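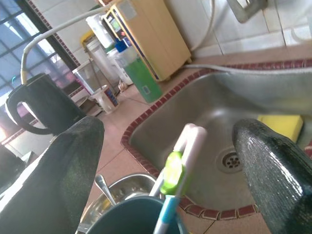
Free parking in Foltport. Let's have it out, because the council wants answers by the end of May and I've got about ten minutes before I have to be somewhere.

I'm against it. There. I run a shop on the high street, I've run one for years, and I'm meant to be for it. Everyone with a till is meant to be for it. Gareth Staniforth has a poster up in his window and he's asked me twice now why I haven't. So this is why, Gareth.

The argument goes: people drive to the retail park at Furnonmont as it's free, so make ours free and they'll come back. Sounds fine. But we've got 428 spaces in the whole of the town centre, counting the awful ones behind the old post office where you can't open your door. Furnonmont has a field. You can't beat a field. If ours are free they'll be full by half past eight with people who work here, me included, and I'll be honest about that, I'd park outside my own shop all day long and so would every one of my neighbours. We did exactly that the December they switched the machines off. I had a customer go round 3 times looking for a space and then ring me from home to ask if I'd post it.

Post it! She lives 2 miles away.

The charge isn't the problem. The machine is the problem. Coins only on one side of the square, app only on the other, and the app logs you out evry time. Reijo Juntunen, who has the bike repair place on the corner, keeps a jar of change on his counter for people who come in flapping. He reckons he's swapped more notes than he's mended punctures this year. Fix that. A card reader. How hard can it be.

And then there's the money. Parking pays for the bus that comes in from the estates, or a good lump of it, and some 3000 people signed to keep that bus only last year. A lot of them the same names as on the free parking petition, I'd bet. You can have one or the other. The leaflet doesn't mention the bus at all – I read it over, then read it again to be sure.

My best customers come in on that bus. They're in no rush, they've got an hour till the next one, they look at things. The drivers are in and out with one eye on the window. I know which lot I'd miss.

What I would do: first half hour free, so you can pick up your bread or your prescription. Charge after that, same as now. Permits for staff out at the Havoler Road end, where it's half empty and a perfectly nice walk in. Readers that work. None of that needs a consultant and it wouldnt cost what they're talking about losing.

Forms are at the library desk, or online if you can find the page. Fill one in even if you think I'm talking rubbish. Gareth, no hard feelings, I still want my ladder back.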